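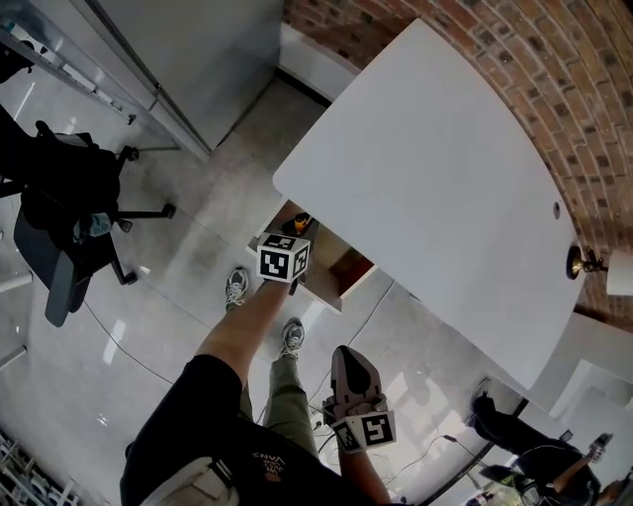 A drawer should be cleared out twice a year whether it needs it or not, a reader wrote to us after our winter piece on closets, and anyone who waits for it to stick has waited too long. I read that line out loud to the woman who runs the offices at Bisent, up on the second floor of the old Tindall building, and she laughed so hard she had to put her coffee down.

"Twice a year!" she said. "I'd love to meet that person. I have 44 desks up here and I'd be happy with once, if it was once for everybody."

She has been with the company long enough to remember the move from Gerncombe, where they had square rooms and carpet and a closet for every department. The Tindall place is a different animal. It has a brick wall that curves, and if you have never tried to furnish a room with a curved wall, she would like you to know that a desk has four straight sides and not one of them cares about your wall.

"The first week we pushed everything up tight, the way you would at home, and of course a corner touches and then there's this wedge of nothing behind it," she told me. "Pens go down there. Somebody's birthday card went down there and we found it in April. I've made my peace with it. You turn the desk a little, you let the far edge meet the brick where it wants to, and you keep your small things in the drawer."

So we got to talking about drawers, which was what I had come for. The desks are plain white ones, bought from Zodent when the lease was signed, with a little round hole in the top for cords and a drawer underneath. She likes them. She likes that they wipe clean, and she likes that they don't have three drawers, because in her experience the third drawer is where soup packets go to live.

"My mother had a desk with nine drawers," she said. "Nine! And she could never find a stamp. I think about that desk all the time. She would open one, close it, open the next one down, and by the end of it she'd forgotten it was a stamp she wanted and she'd be reading an old letter. Which is a nice way to spend an afternoon, I'm not saying it isn't, but the bill didn't get mailed."

I asked how she goes about clearing a drawer, start to finish, and she was a bit shy about it at first, as though it were too simple to be worth writing down. She pulls the drawer all the way open. She takes things out one at a time and puts them on the desktop, and she doesn't sort while she does it. Sorting comes when the drawer is empty and wiped. Then the things that belong to the desk go back, the things that belong to the supply shelf go in a bag, and whatever is left over sits out until the person who uses the desk comes by.

"That last part matters to me," she said. "I don't throw out other people's stuff. I did once, years ago at Gerncombe, a little bit of ribbon that looked like trash, and it wasn't trash to her. I still feel bad. So now it sits on top and they can decide. Most of the time they look at it and say, oh, I don't even know what that is, and in the bin it goes, but they got to say it."

The paper clips go on the supply shelf, and so do the spare tapes and the good scissors. When they packed up Gerncombe she and a couple of others emptied every drawer into tubs, and somebody on the team, in a spirit of fun, weighed out a few clips and worked out that they owned 3,000 of them. They hadn't bought a box in years. Nearly 2,000 went to a school in the next town, and she says they still have more than they will ever use.

She walked me along the brick to show me the lamps. They are brass, with white shades, fixed right to the wall, and she fought for them. The plan had called for lamps that stand on the desks, and she said no, a lamp on a desk is one more thing to move when you want to spread out, and one more cord besides. Cords are her other subject. She could go on about cords, she warned me, and then she did, for a good ten minutes, most of it on the question of whether a cord should cross a floor at all. (She would rather it didn't. She knows it will.)

The floor up there is pale gray and shiny and it shows everything, she says, but it is kind to chairs on wheels, and after the carpet at Gerncombe that feels like a treat. She has a soft spot for the glass partition too, even with the fingerprints.

Before I left I asked what she keeps in her own drawer. She pulled it open without a second's thought, and I will say it was a good deal fuller than I expected! Hand cream, a tape measure, two kinds of tea, a takeout menu from a place that closed.

"I was going to do mine on 26th February," she said, tapping the date on her desk calendar, where it was written down in green ink. "Then the phone rang." She looked at the menu for a while, told me their dumplings had been wonderful, and put it back.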